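From: Rogelio Pangilinan
To: sim-gripping list
Date: 11/04/2026
Subject: Re: [sim-gripping] Finger choice for the pipette task

On the finger question, a colleague at Wodside wrote:

> We're still undecided between the Drimum fingers and the
> Ragab ones for pipettes. Drimum looks stiffer on paper but
> the tips are blunt. Has anyone run both in simulation with
> the same arm? Also, is a wrist camera enough by itself, or
> do you need an outside view as well?

We have run both at Caltilport, on the same two-arm setup, so I can answer most of this. All of it is in the simulator and I can't speak for the real hardware yet.

The task is a carousel stand with colour-capped pipettes on it, one arm on each side. We kept the controller and the gains the same and only swapped the fingers. In total we did 844 runs, split evenly between the sets.

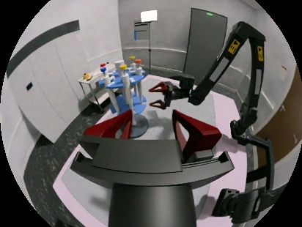 Drimum was better once it had hold of the pipette. The body turned less in the grip when the arm sped up, and we could drop the closing force a step. Ragab was better on the way in. The thinner tips got between neighbouring pipettes without pushing them, where Drimum needed the approach angle changed by 4 degrees before it stopped knocking the next one along.

If your pipettes are well spaced I would take Drimum. If they are packed close I would start with Ragab and put up with the slip - a softer pad helps, though we have only tried one so far.

On cameras, the wrist view is fine for the last part of the approach. It is poor for judging where the other arm is, and most of our collisions came from runs with the wrist view alone. We now use 2 views, one at the wrist and one fixed above the table at a slant.

Picking up a pipette that is lying flat is a separate problem and I would score it separately. Neither set was good at it with the default approach. Coming in from straight above and closing on the handle worked more often than going for the middle of the shaft. 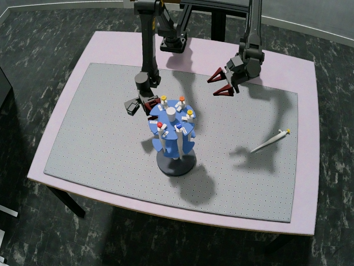
Do the two arms need separate controllers?

We started with one for each and moved to a single shared one in December, mainly to stop them reaching for the same spot. The shared one is slower to tune.

I can send the config files if they are any use. They expect the older contact settings, so check those before you compare figures with ours.

Rogelio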